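Kiklow Community College Athletics
Progress Report to the Llewellyn Fund for College Sport
Submitted 2/18/22

Project: Women's and Men's Basketball Support Grant, Year 2

The Department of Athletics submits this report in keeping with the terms of the grant agreement. It covers the period from the start of the fall term in September to the present date.

Team activity

Both basketball teams have played their conference schedules without a canceled home date. The women's team stands third in the conference and has secured a place in the postseason tournament, to be hosted at Grinport. The men's team began the season slowly, with road losses at Plunov and Grinport, and has improved its record since the winter break. Its place in the tournament will be decided by the remaining games.

The grant has paid for charter bus travel to all conference road games. In the prior year, both teams traveled in college vans, and late returns from Plunov led to missed morning classes. Faculty have reported fewer absences among players this season. The Department will provide attendance records with the final report.

Facilities

Work on the main gymnasium was completed before the first home game. The floor was sanded and refinished, the shot clocks were replaced, and 320 seats on the east side were repaired or exchanged. The scorer's table remains the original one. A replacement was included in the approved budget, but the supplier has twice moved its delivery date, and the Department asks that this line be carried forward to the next period. 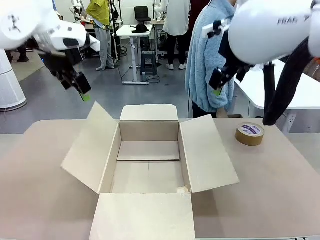 The training room has new treatment tables and an ice machine. The plumbing for the ice machine cost more than quoted, and the difference was met from the Department's own operating funds.

Youth clinics

Two Saturday clinics were planned for local middle school students. The first drew 178 participants and was led by players from both teams under the direction of the coaching staff. The second was postponed during the winter break owing to illness among staff and will take place after the conference tournament. Registration remains free of charge.

Budget

Spending to date is in line with the approved plan, apart from the scorer's table noted earlier. The Department requests permission to move $2000 from printing to clinic supplies. Game programs are now offered mainly online, and printing costs have fallen as a result. No other changes are requested.

Next period

The Department will complete the second clinic, take delivery of the scorer's table, and submit player grade and attendance records at the close of the spring term. A full financial statement will accompany the final report.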